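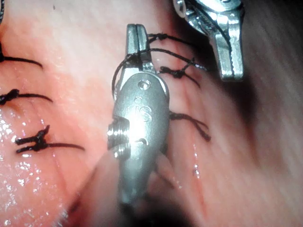 Closed jaws and wrist housing, stainless steel.

Navarro's Gisik instrument cleaner, tested over 3 months in a sterilising department in Kudberg. The 857 mL concentrate doses evenly and rinses without film, though the cap threads wear early. Odour is mild. Hinges and pivot pins still need a brush first - the label is vague on this. Grirkania's older powder costs less per litre but cakes in humid storage. Two pumps per basin was enough for us.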